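FOR IMMEDIATE RELEASE

Cesulmont Workshop Members Publish Plans for a Hand-Held Gripper Anyone Can Build

CESULMONT, July – Members of the Cesulmont shared workshop are happy to announce that the full plans for Fondel, their two-fingered hand-held gripper project, are now free for anyone to download, print, change and (we very much hope) improve.

Fondel began at the long bench by the back door, where Adi Santoso and Raimonds Navickas had been grumbling for most of a winter about how hard it is to get a robot to pick up anything soft. Their idea was to work out the fingers by hand first, squeezing and lifting ordinary things around the house, and to leave the motors for later. Quite a few of us got drawn in after that, and the bench has not been tidy since.

"I thought we'd be done in a month," said Santoso. "We went through 17 versions of the finger pad alone, and I still have most of them in a coffee can. My family has been very patient about the snacks."

The plans come with a parts list, print files, a page on fitting the pads and a notebook of 103 grasps tried at home by members, with their remarks left in just as they wrote them. Some of those remarks are short and rather cross. Kristaps Ķēniņš, who typed them all up, asked that they stay that way, and we agreed with him.

Snack bags take up a good part of the notebook. They crinkle, they slide, and what is inside breaks easily, so a grip that suits a wooden block will often make crumbs of them. Members took to working wherever there was room at home, and a bed with a blanket over it became a favorite spot – dropped packets land softly there, and they don't roll under the furniture. 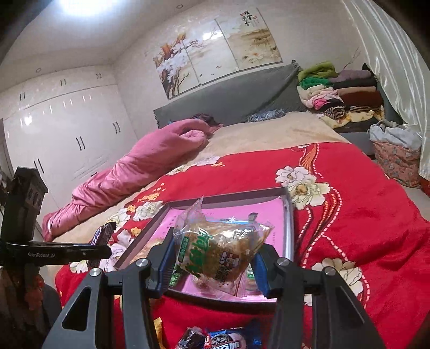

Come and Build One With Us

The workshop will hold five evening build sessions, starting at 6:30 p.m., for anyone who would like help putting a gripper together. Fahad Minhas will lead them, with Darius Kļaviņa looking after the printers. No experience is needed, and children are welcome with a grown-up. Please bring a small screwdriver if you own one, and a few packets from your own kitchen to practice on.

Places can be reserved at the front desk, where printed copies of the plans are also kept.

Press contact: Raimonds Navickas, Cesulmont shared workshop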